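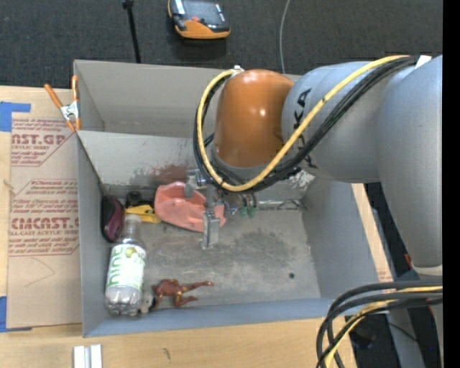
Slide 1. Robot arm over a gray bin.

Opening. Thanks to Rosemarie Wiegand for the invite. Ask for hands: who has sat through a four-day week talk before? Wait for it. Then: who works one?

The claim. You've read it everywhere. Cut a day, keep the pay, output stays the same. I'd like it to be true. I have doubts about how we know.

Stalitz trial. 200 people, all office staff, all signed up by choice. Ran from April until the summer break. Results came from a survey the staff filled in themselves. Would you vote to get your Friday back – I mean, would you tick "less productive"? Pause here.

Belotau. Better numbers, on paper. 3087 support tickets closed, same as before. Fine, but they changed what counts as closed in the same month. Pascal Kuhlmann asked them about it and got a brochure.

Who gets left out. Tellari has 700 people on its books and gave the short week to 2 departments. Neither one works shifts. The night crew read about it in the staff newsletter. Go slow on this one, people in Sauerland will know the type of firm.

What I'd want to see. A comparison group. A full year, winter included. Sick days, overtime, people who quit. Same definitions at start and finish.

If someone says I'm against days off: no. I took one last week.

Questions until 4:30. Skip the pay slide if we're running late.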